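Woven Storage Baskets: Frequently Asked Questions
Ouellet Home, Ekdale
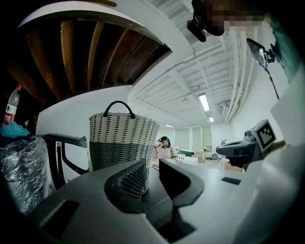
We sell handled baskets for living rooms, bedrooms and home offices. The questions below are the ones our store in Ekdale gets most often. If yours isn't covered, write to Tomos Jarman at the customer desk or stop by during opening hours.

What are the baskets made of?
It depends on the line. The Wollance baskets are cotton rope, sewn in a spiral. The Prerkton baskets are paper cord woven over a light wire form. The material is printed on the tag sewn inside the rim. Check the tag before you clean the basket, as the two lines are cared for differently.

How do I clean one?
Vacuum it with the brush attachment, inside and out. For a spot on cotton rope, use a damp cloth with a drop of dish soap, then wipe again with plain water. Paper cord should only be wiped with a dry or barely damp cloth. Do not soak it.

Can I put a basket in the washing machine?
No. Neither line is machine washable.

My basket arrived folded. How do I get the shape back?
This applies to Wollance only. Stuff it firmly with towels and leave it overnight. If there is still a crease, hold a steam iron a few inches away, steam the area and press it out by hand. Prerkton baskets ship in full shape. If yours arrived bent, contact us.

How much weight can the handles take?
The large Wollance basket is rated for 11 pounds when carried by the handles. The Prerkton rating is on the tag. For anything heavier, carry the basket from underneath.

Can I keep one next to my desk?
Yes, many customers do. A tall basket fits well beside a chair and will hold rolled paper, a spare sweater or a blanket. Leave enough room for the chair to turn. Armrests and casters that rub against the weave will fray it over time.

Is it safe to keep drinks in the basket?
We don't recommend it. Condensation from a cold bottle can stain paper cord. Keep bottles on the desk or on a tray.

Do you sell liners?
Yes, in natural cotton, for the medium and large sizes. Liners can be washed at 40 degrees Celsius (a warm cycle on most machines) and should be dried flat. There is no liner for the small size.

Will the color fade?
Dyed cord lightens in direct sun. Turn the basket every month or so if it stands by a window, so that it fades evenly. Undyed cord will yellow slightly.

A strand has come loose. What should I do?
Don't cut it. Tuck the end back under the nearest row with a blunt needle. If it won't stay, bring the basket in. Tamás Szilágyi does repairs at the store on Tuesday afternoons. Loose strands and handles are repaired free in the first year. After that there is a charge, which we quote before starting.

Can I return a basket I've used?
Unused baskets with the tag attached can be returned within 40 days. Used baskets can be returned only if there is a fault.

I have a discontinued size. Can I still get a replacement handle?
Usually. Send us the number from the tag and the distance between the two fixing points.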